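Folding Laundry on the Bed: Your Questions, My Answers 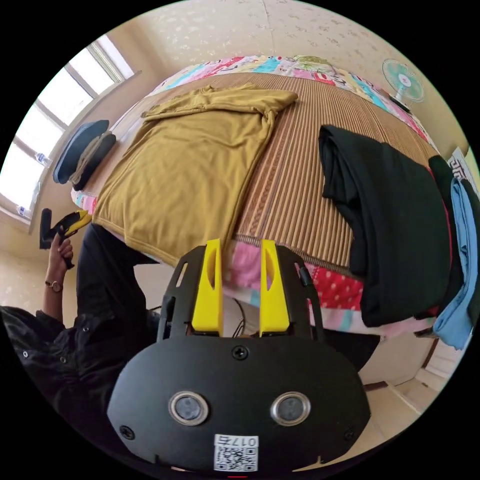

Yung-ching Chou wants to know why I don't just use a table like a normal person. Fair question! I haven't got a table big enough, and a bed with a bamboo mat on it is lovely and firm (a bare mattress sags and your sleeves go everywhere).

Do you fold shirts face up or face down?
Face down, sides in, then the bottom up to the collar. The mustard one always gets done first, it's my favorite.

How long does a load take?
20 minutes if I keep my phone in another room. My record is 17, with the radio on!

Won't the mat snag my clothes?
Mine hasn't yet. I wipe it down and run my hand along the border first, and anything knitted gets folded on a towel.

What about caps?
Never folded, please. They go on the shelf once the shirts are put away.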